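Can a machine do your kitchen chores yet?

My aunt Loan Bạch called last week to ask if she should hold off on a new dishwasher and wait for a robot. She'd seen a video. I told her to buy the dishwasher!

I do keep an eye on this stuff, though. The robot vacuum is the one I'd pay for again. Mine is a Hullik, it has done 1356 runs according to the app, and it still eats phone cords. Pick up the floor first, run it with the chairs on the table, and cut the hair out of the brush every 3 weeks or so. Window robots are fine on big plain panes and hopeless on small ones. Folding machines — skip them for now. My friend Kha paid almost 4000 for a Bumon and he's back to folding towels in front of the TV.

What I really want is something that clears a counter, and we're not there.
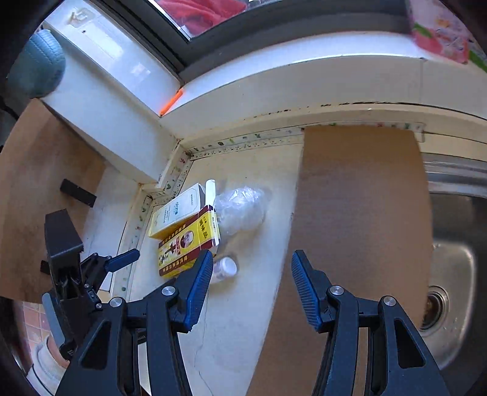

Counter clutter is hard for a machine because every item wants a different touch. A carton can be pinched by its sides and it'll mostly hold its shape. A crumpled clear plastic bag has no sides to speak of, and it throws bright highlights that can confuse a camera. Then there's the small white bottle lying on its side, the kind of thing that rolls off when you nudge it (I've chased plenty across my own floor). You and I would sweep up the lot with one hand while talking on the phone.

So until then, do it the old way. Put a tray in the corner and let everything small live on it — wiping down means lifting one thing. Stand bottles up, caps tight. Toss empty boxes the same day. And if your counter has a seam at the wall, go along it with an old toothbrush and a little baking soda, then dry it well with a rag.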